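3.2 Setting up and looking after the Trergate cell

The Trergate cell has one arm, a two-finger gripper and two cameras. One camera is small and sits at the wrist, so that it looks down past the fingers at whatever is below them. The other is fixed beside the workspace and does not move between sessions. Both are read by the same Gilani controller, which also stores the joint positions and the opening of the gripper.

We kept the props few and cheap. The set used in this section is a wicker basket, a green bowl, a dark tray and some artificial fruit and vegetables. The bowl was the hardest of these to deal with. Its inside is smooth and pale, and a grasp has to close on a thin rim. Most of the checks in the daily routine came out of trouble with the bowl.

The routine is done before the first run of the day and again after any stop that needed a hand inside the cell. The arm is sent to its rest position, the fingers are opened fully and wiped with a dry cloth, and the gap between the tips is measured with a gauge. If the gap differs from the stored value, the gripper is homed again. The operator then opens both camera views and compares the position of the props with the layout sheet (Fig. 4).

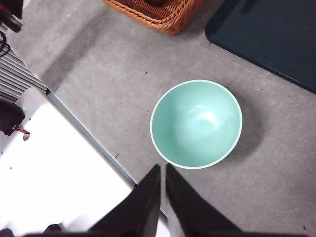
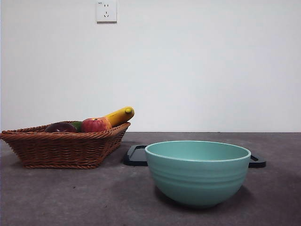 Figure 4. Basket, bowl and tray in the two camera views: wrist camera (first), fixed camera (second).

Skullivwood, December

The two views do different jobs in this check. The wrist view shows the fingers and the bowl together, so a bent tip or a shifted camera bracket can be noticed early. The fixed view shows the basket from the side, with the tops of the fruit above its rim, and is the one used to decide whether the basket has been filled as the sheet asks. Neither view is good enough by itself. In the wrist view the rim of the bowl is easy to find but its height is not, and in the fixed view the bowl hides much of the tray.

Over the whole study the cell made 1939 runs. Stops were written down by the operator on duty in a paper log, which Toàn Bùi later typed up. Twelve of the stops led to a repair. The commonest fault was a finger pad coming away at the lower corner. We had first fixed the pads with double-sided tape, and changed to a Cirnari contact adhesive after the fourth failure. Pads put on in this way were left overnight before use. The next most common fault was a loose screw on the wrist camera bracket. It showed up as a slow drift of the fingertips in the view, and on two days it was missed in the morning check and found only when grasps began to land short of the rim. Lieselotte Wunderlich then added a saved reference view to the routine, against which the tips are compared.

One repair took longer than the others. The signal cable to the gripper had worn where it passed the elbow joint, and the fault came and went with the position of the arm. Refilwe Ngcobo found it by holding the arm at a series of angles and reading the gripper at each one. The cable was replaced and given a larger loop at the elbow. Runs made on the day before the fault was found were left out of the results in Section 4.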